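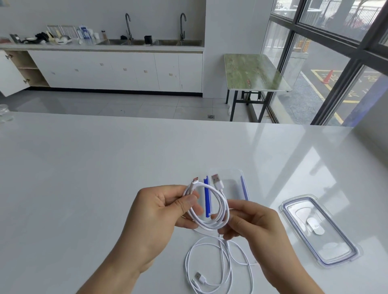 Cable handling, main counter: one coil in hand, container behind it, lid off to the right.

Mandagi bench checklist, cable coiling and packing
Checked by: Melur Simanjuntak
Comments by: Melur Simanjuntak, Slamet Harahap
Sun 22 September

Before the first take

1. Cables unplugged from any power source. OK
2. Jackets checked for cuts, connectors for bent shells. OK
Comment (MS): I run each cable through my fingers end to end. Do this even if the last person swears they did.
3. Lid off and lying flat beside the container. OK
4. Nothing hot or sharp within reach of either hand. OK
5. Walkway between the counter and the sinks free of cords. OK
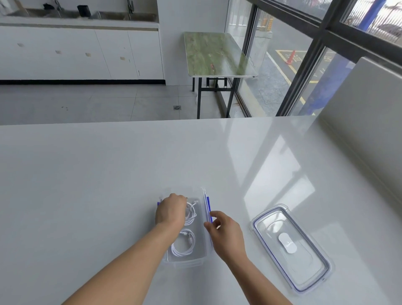
2 min read

During takes

6. Both hands free of rings and bracelets. OK
7. Fingers kept clear of the hinge side when a clip is closed. See comment
Comment (SH): The clips snap harder than you'd think. Keep the fingertips flat and press from the outside. I'd like this on the card by the door before October.
8. Break after every 9 takes, hands off the counter. OK
Comment (MS): Please keep this one! Thumbs get tired, and tired thumbs make sloppy coils that Trusenum then learns from.

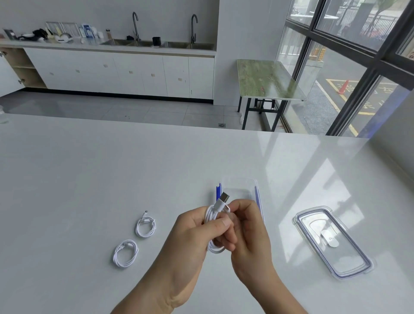
Our labeling method splits each take at the moments when the hands change what they're doing: gather, wind, tuck, place. Those 4 labels replaced a much longer list, and the difference in the trained policy was a joy to see. It stopped dropping the coil halfway through the tuck, and Azlan Tambunan and I watched the replay over and over. The hard boundary is between wind and tuck. With the left hand closed around the loops and the right fingertips pinching the cable by the small USB-C connector, two labelers can easily disagree, so we now mark the boundary at the pinch and leave it there. Finished or not, any coil lying on the counter to the left stays out of the labels until a hand touches it again.

After the last take

9. Cables counted back against the sheet. OK
10. Lid seal wiped and looked over for nicks. OK
11. Takes copied to Hideck, copy opened and played. Open
Comment (SH): 2 takes wouldn't play on the first copy. Copied again, fine now, but I want Marlina Ismail to look before we tick it.

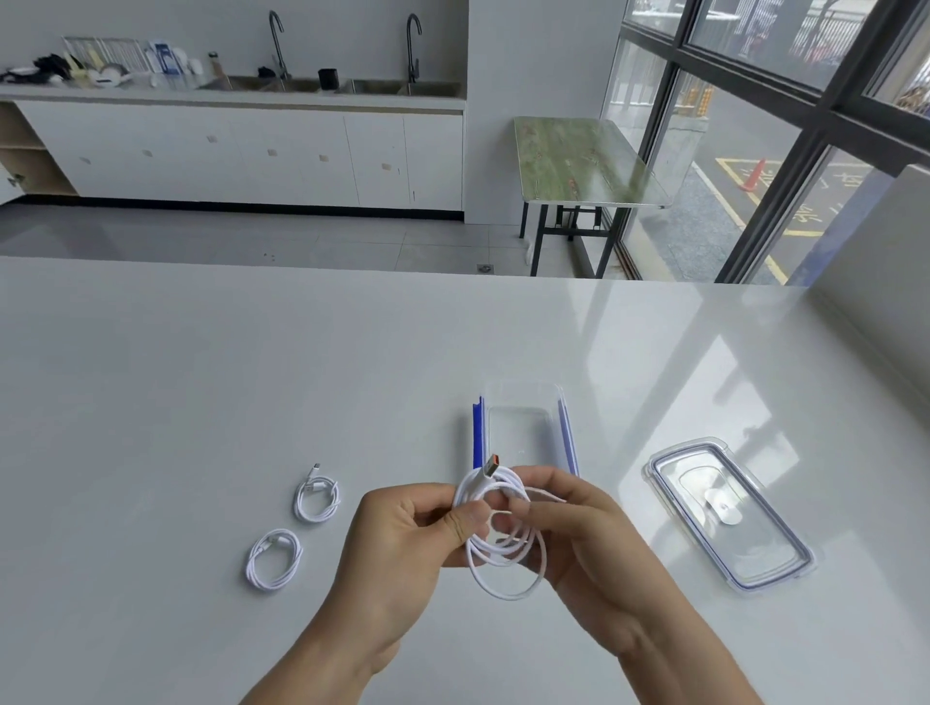 Coil held near its orange USB-A end, fingers of the right hand through the loops.

12. Label disagreements logged by take. OK
Comment (MS): Down a lot from the spring set. Really happy with this!

Next check: Azlan Pangaribuan, with the Novovthorpe container set.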